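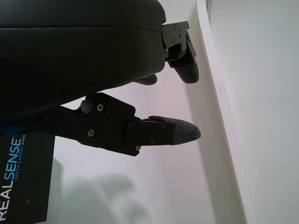

One customer in Zutdale wants to know if the Briem dice tower comes in brass, and whether brass would make him roll better.

It comes in brass. The rolls are your own affair.

How long does printing take?
Plastic ships from Zollholm in 2 days. Metal takes 11 - polishing is slow and we refuse to rush it.

Will it fit my dice?
Anything up to Umeton's jumbo size. Larger than that, try a bucket.

Can I return it?
Yes, unless it's engraved. Please check your spelling.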